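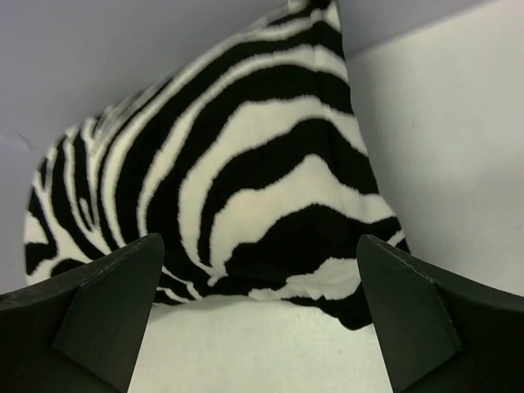

Pladley, January

Kokow: wrist-view grasping of soft, boldly patterned things

README and data card

Hello, and thanks for stopping by. If you came for the download notes, they're toward the bottom, and you're welcome to skip ahead. If you have a few minutes, though, please read the part on labels first, because most of the mail we get is about labels and we would love for you to have a smoother first afternoon with the data than some people have had.

What Kokow is

Kokow is a small collection of robot episodes, plus the training and scoring code we use with it at the Mendonça lab. The robot is asked to pick up soft household items (cushions, folded towels, fabric pouches and so on) and the only picture it gets comes from a small camera at the wrist. There is no overhead view and no depth sensor. We wanted to know how far a policy can get when all it sees is its own two fingers and whatever lies between and beyond them.

The twist is in the fabrics. A lot of grasping work, including plenty of our own older work, uses plain items on plain surfaces, and the models learn to trust strong edges. On a solid-colored cushion that is a perfectly good habit: the strongest edge in view is usually the outline. Put a zebra print in front of the same model and the habit falls apart. The stripes give you black-to-off-white borders all over the place, many of them much stronger than the real outline, which may be nothing more than off-white cloth against an off-white surface with a soft gray shadow beside it. Our early models would happily pick a spot on a stripe border and close the fingers as if the cushion ended there.

The method, in plain words

We call the training recipe pattern swapping. We take an episode, follow the item's mask through it, and replace the printed pattern inside the mask while leaving the shading and folds as they are. The policy then sees the same reach several times over with different prints and is asked to choose the same motion each time. On top of that we add a second small head to the network that has to predict the outline of the item and is scored against the mask. That head is thrown away at run time. It costs you nothing once training is done, and it helped more than we had expected when we put it in.

The shading part is fussier than it sounds. On dark bands there is very little light to work with, so a fold that crosses from an off-white band to a black one can all but vanish halfway. The zebra cushion is a nice case to look at if you want to see the trouble for yourself: there is a faint fold running down from the top corner, and the best hint that it's there is that the stripes change direction a little as they cross it. If you simply paint new stripes over that, you lose the hint. So the swapping code bends the new pattern along a rough surface estimate before it blends it in. It's slow. Please be patient with it, or use the ready-made swapped episodes, which are in the download.

What's in the release

There are 500 episodes of real robot motion. Of these, 140 are set aside for testing and use fabrics that do not show up in training at all. Please keep them out of your training runs, including any pretraining you do for the image encoder. Each episode folder holds the wrist video, the joint positions, the finger opening, the masks, and a short text note from whoever was running the arm at the time. The notes are uneven. Some are careful and some just say "fine," and we decided to leave them the way they were written.

Most of the fabrics come from our Bretex set, a box of cushion covers and cloth pieces that we've kept going for several projects now. It has animal prints, checks, florals, plain covers for comparison, and one truly awful plaid. The covers go on inserts of different firmness, so the same print can behave quite differently from one episode to the next. The insert is listed in the episode's settings file.

A word about labels

The mask covers the item only. The fingers are never part of it, and where a finger passes in front of the fabric, the mask stops at the finger. We know some other collections fill in the hidden part by guesswork. Ours does not, and if you mix Kokow with one of those, your outline head will learn something muddled.

Soft edges are marked at the middle of the blur. When the fabric is near the camera or things are moving, the rim can look doubled, and you'll find this along the upper left side of the zebra cushion, where the stripe borders go soft as well. Two of us sometimes disagreed by quite a few pixels in places like that. The uncertain strip is saved as its own channel, and our scoring script ignores it by default. You can turn it back on with the strict option, but please say so if you publish the number.

Items that run out of the picture are labeled as far as they can be seen. A cushion corner that leaves at the top edge does not get an invented tip.

Finally, "success" in the settings file means the item was lifted clear and held for 3 seconds. It was judged by the person running the arm and entered right away. An episode that went badly but ended in a lift is a success, and a lovely careful approach that slipped at the end is a failure. We went back and forth on this for a long while and chose the rule that was easiest to apply in the same way every time.

What we found

We ran 100 trials on the arm for each version of the policy, all with fabrics from the test group. The version with pattern swapping and the outline head did best, and the gap was widest on high-contrast prints. On plain covers, the recipe made very little difference in either direction, which we were glad to see, as we had worried about paying for stripes with a loss on the simple stuff. The per-trial results are in the results folder, with failures included, so you can slice them as you like.

The outline head alone helped some. Swapping alone helped more, but it left behind an odd failure where the policy would hover over the item with its fingers open, drifting a little, and never commit. We don't have a tidy explanation. It shows up mainly with wide curving bands and much less with narrow stripes, and if you figure out what is going on there, do write to us!

Where it falls short

All episodes were recorded in one room in Pladley, with one arm and one style of finger: dark, angular, with rounded tips. A model trained here may well have learned what our fingers look like, and we'd expect trouble if yours are pale or a different shape. The surfaces are mostly light and mostly plain. That makes the low-contrast side of the problem nicely hard with off-white fabric, but it tells you very little about a patterned couch or a busy rug. Shiny fabrics are missing too. And the items are always alone, so please don't read our results as saying anything about a laundry pile.

Getting started

Download the episodes first and unpack them next to the code folder, keeping the names as they are. Run the check script before anything else. It reads each episode and lists any with missing or damaged files, and it has saved us from many a wasted night. After that, the training script will run with its default settings on a single ordinary graphics card, though making your own swapped episodes is a job best left going overnight.

If memory is tight, lower the clip length before you lower the image size. Thin stripes turn to gray mush at small sizes, and then you are testing something else.

Use and thanks

Kokow is free for research and teaching. Please name the collection and the version you used, and tell us if you change the masks so that we can point other people to your copy. Corrections are always welcome, even tiny ones. Send the episode name and the time in the clip, and we'll fold the fix into the next version and list it in the change notes.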